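Vida Kitchen Table, Dark Brown
Povolora Furniture
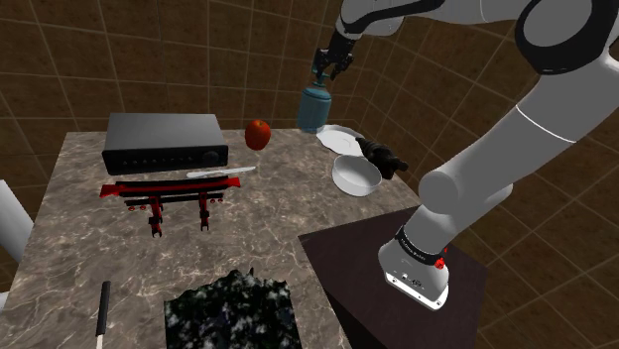
The dark brown top, so deep it's nearly black.

We love this table! It started as a drawing by Enikő Pap, who wanted something you could roll dough on in the morning and still be sitting around at midnight, and after 13 versions (the early ones wobbled, we'll admit it) she got the one she was after. It has been our house favorite ever since.

The top is finished with Skomham hard wax oil, two coats, rubbed in by hand at our shop. It has a soft, low shine and it feels wonderful under your palms. Crumbs and flour do show on a color this dark, so keep a cloth handy. Small scratches are easy to fix at home: sand lightly along the grain, wipe, dab on a little oil and leave it overnight.

Legs come off with the key in the box, so it'll go up a narrow staircase just fine. Anikó Boros in our workshop got hers into a fourth-floor apartment with one helper and a lot of stopping for breath!

Details
Seats: six, or eight if you're all good friends
Finish: Skomham hard wax oil, Dark Brown
Assembly: two people, hex key included
Price: $999
Delivery: $50, carried into the room you choose
Goes with: Starar bench, Starar stool

Care
Wipe with a damp cloth and dry right away. Use a trivet under hot pans. Oil once a year, twice if you bake a lot.

Want to feel the finish first? Write to Aarti Pant at the front desk and she'll mail you a sample block for free. The next batch leaves the shop in April, and orders are filled in the order they come in.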